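Open house at the Brimside refill workshop

So I finally made it out to Brimside for the November open house, after King-fai Hung had been telling me to go for the better part of a year. It's a small soap and lotion workshop at the back of an old feed store in Enthorpe, and I came home smelling wonderful and talking too much. My poor family!

You go in through the shop, which is one long room with shelves to the ceiling, and then Killian Deschamps takes you through to the back in groups. Killian started out making hair rinse in his mother's kitchen and now they fill 200 bottles on a good morning. He told us the record was 199 for ages and it drove everybody crazy.

The mixing room was my favorite. There were two big kettles going, one with a rosemary wash and one with something peppery they're still working on (we were asked to vote on it, and I voted yes, twice). Liam Ó Gríofa let us stir. It's heavier work than it looks, and you have to scrape the sides the whole time or it sets in a ring. He also passed around the dried nettles they buy from a farm up the road, and I learned that you really don't want to rub those near your eyes.

After that we went to see the bottles. People bring back their empties and swap them for full ones, and I could have stayed at that table all afternoon. I love looking at other people's bathroom stuff, the shapes of the bottles, which ones get used down to the last drop.
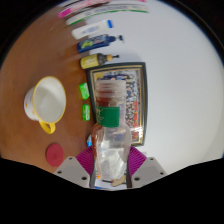

A clear one with its cap off and a dark green label near the neck. Toiletries on the table, group photo against the wall.

Anderson Cavalcanti was running the sorting and he answered every question I had, and I had plenty. Caps and bottles get washed separately. Wide necks are much easier to clean than narrow ones, so if you're choosing a bottle to keep for years, go wide. Labels come off best with warm water and a little cooking oil, left on for 40 minutes. I tried it at home on a stubborn jam jar and it peeled right off!

They've saved about 1000 bottles from the trash since spring, which made the whole group clap.

Tea and seed cake at the end, two dollars, and the cake was excellent. I bought the rosemary wash and a bar of the oat soap for my sister. Parking is tight, so use the lot behind the library and walk over. The next open house is in the spring and I'm already planning to bring my empties.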